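Separating Promotion from Supervision: Licensing of Gaming Halls in Clodgate
Student project report, Public Administration, second year
Submitted by Myrto Kyriakidis

1. Purpose

The project examined whether the office that licenses gaming halls in Clodgate should also be the office that collects revenue from them. At present both duties fall to the borough licensing department. The report considers the effect of this arrangement on inspections, on the handling of complaints and on the time taken to suspend a licence.

2. Background

Clodgate has 23 licensed premises. The largest operator, Stillico, runs several halls near the railway station; the second, Jedell, operates mainly in the northern wards. Each hall pays an annual fee of 3000 pounds, and smaller premises with limited opening hours pay 2000 pounds. The fees go into the same budget that funds the inspectors. Officers interviewed for the project accepted that this was unusual – though they did not agree that it had affected their decisions.

3. Method

The study used the public register of licences, the minutes of licensing hearings and 20 interviews with officers, hall managers and residents. Interviews were held in August. Those taking part were told that their names would not appear in the report. The questions covered three matters: how complaints were recorded, who decided whether to inspect, and how the operator was informed of the result.
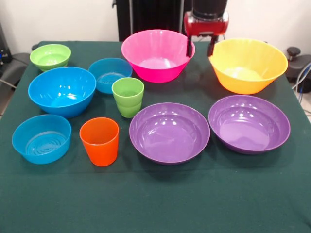 Bowls and cups on the green-covered table.
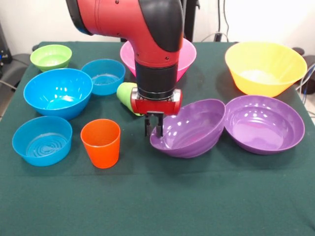 4. Findings

Complaints were recorded promptly, but the register did not show which of them had led to an inspection. In over half of the interviews, the person questioned could not say who was responsible for suspending a licence. Hall managers described the department as helpful and easy to reach. Residents were less satisfied, in particular with hearings held during working hours.

The Pylypenko review, an earlier student project on betting shops in the same borough, had recommended a separate inspection team. The department considered the proposal but took no further action, citing cost.

5. Recommendations

The licensing and revenue duties should be placed under separate managers. Inspection results should be published within one month, with the operator's reply attached. A full separate regulator would be difficult to justify for a borough of this size – a shared body serving neighbouring boroughs may be more practical and should be studied further.

6. Limits of the study

Jedell declined to provide its complaint records. The findings on that operator therefore rest on the public register alone.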